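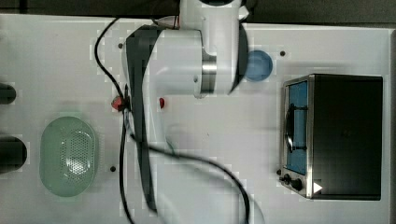 Iveta Urban asked under my last post why we don't just lease a second arm for August and decide later. Fair q. Short thread.

Leasing: Storkik wants 800 a month, 5 month minimum. Plus delivery. Plus a fee if you move it to another table, which we will.

Buying used from Grellis. Cheaper by month 12, easy. But no spare cables in the price and cables are what we go thru. Look how much of it lies loose on the tabletop. One snag and there goes an afternoon.

So new line in the budget: cable managment. Clips, sleeves, a proper guide along the arm. Had zero for this last year, dumb.

Also props. Toaster oven, bowl, colander, cheap stuff, everyone forgets to put it in. I'm putting in 1000 for the year incl. replacements. Finance will ask. Let them.

Table is staying. Mounting holes already in it, not paying for another one.

Still waiting on the Krajčí quote for the gripper side. They said morning. It's 4 pm.

Leaning Grellis + spares. If anyone's had one of theirs past the warranty pls tell me how teh joints held up.

Recent posts
Trustuddale site visit, what I'd ask next time
Service contracts: read page two
Spare parts list, updated August
Do we need a second bench?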